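About Us

Hi, I'm Annick Grewal, and I run Clurnden, a small drafting and document office that handles the paperwork other shops would love to stop thinking about! Drawings, spec sheets, cover letters, revision notes - if it's on paper and it goes with a part, we'll sort it, check it and send it back in an order that makes sense.

I started with one client and a borrowed desk, and now we look after 157 of them, mostly little machine shops (plus one very patient boat builder). Žofie Oravec does the drawings, Ravinder Cloutier does the reading, and I do the phone. We all sort. You'd be amazed how many jobs come in as one fat envelope with the pages every which way, and I still love tipping one out on the table and finding out what we've got.

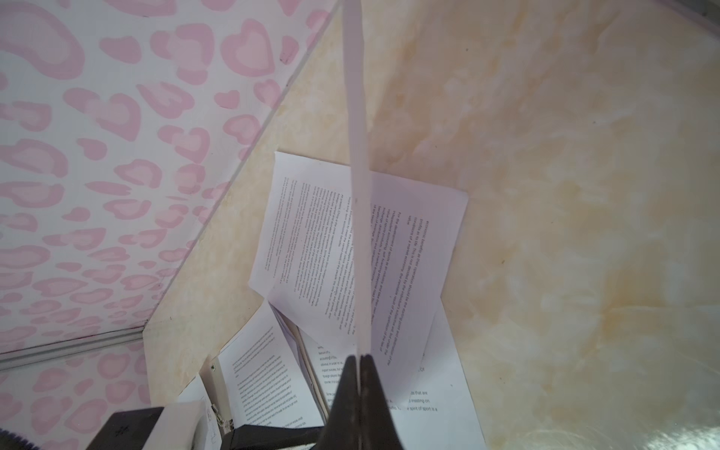
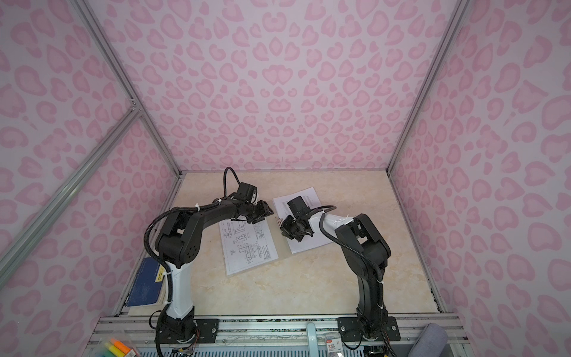 Printed pages and pink leopard walls - yes, that's us!

Normand Lévesque at Poirier wrote to us in September that he'd been sending out drawings with the wrong notes for years, and that he only found out when we mailed his first set back with the pages matched up. He'd like us to do the older jobs too, he said, all 30 boxes of them, and could we please not laugh at the handwriting.

We won't, Normand. Most sets go back within six working days, and small ones (four sheets or fewer) usually sooner. Call any time before noon, or just put everything in an envelope and let us deal with it.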